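Cleaning a white tabletop without wrecking it

Quick one, written between loads. White tops show everything. Mine gets coffee, marker, glue and whatever the kids drag in from the yard. 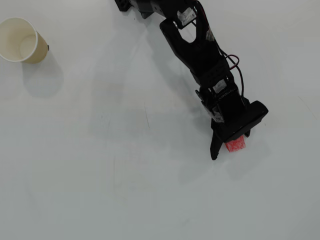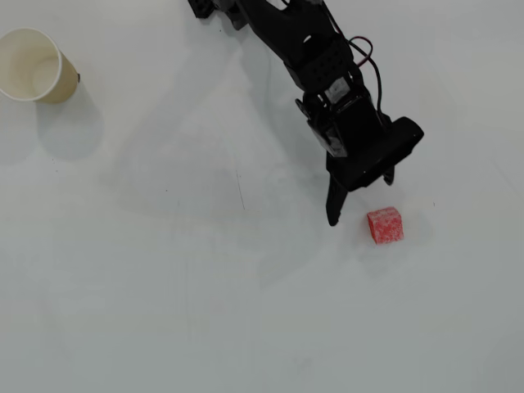
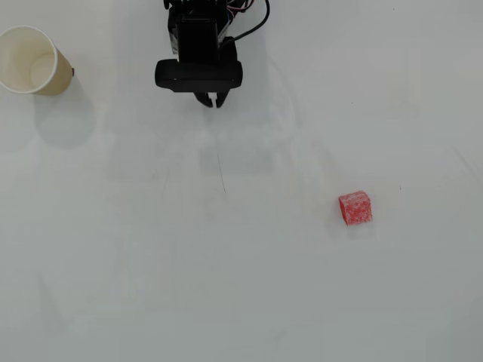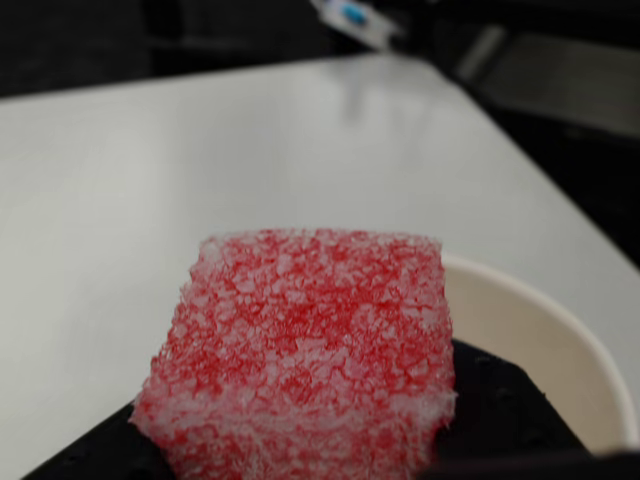

What you need: dish soap, warm water, 2 soft cloths, baking soda, rubbing alcohol for ink. Skip the bleach. Skip powder cleansers too, they scratch.

Step 1. Clear it. Everything off, even the stuff you "never move." Dry wipe first, grit is what leaves the fine lines.

Step 2. Soap and water. Few drops in a bowl, no more. Wring the cloth out hard. Wipe in long strokes, back edge to front. Rinse cloth, go again with plain water.

Step 3. Coffee rings. Baking soda plus water, thick as toothpaste. Dab on, leave it 13 minutes (my kitchen timer is weird), wipe off. Don't scrub. Still there? Repeat teh dabbing.

Step 4. Ink. Alcohol on a corner of cloth, test underneath the table first. Blot, turn cloth, blot. Window open please.

Step 5. Dry it right away with the second cloth. Water left sitting at the seams makes the edge swell. Ask me about my old desk from Skoven.

Glue blobs: let them harden, then a plastic card held flat. No knives!!

Yellowing is a diffrent problem. Sun does that and soap won't fix it. Rianne Vandenberghe wrote in back in February to say she painted hers, two thin coats, still holding up. Haven't tried it.

Wax or polish? I don't bother. Gets streaky, then sticky, then you're back at step 2.

Updated Friday, May 17, 2024, fixed the soap amount.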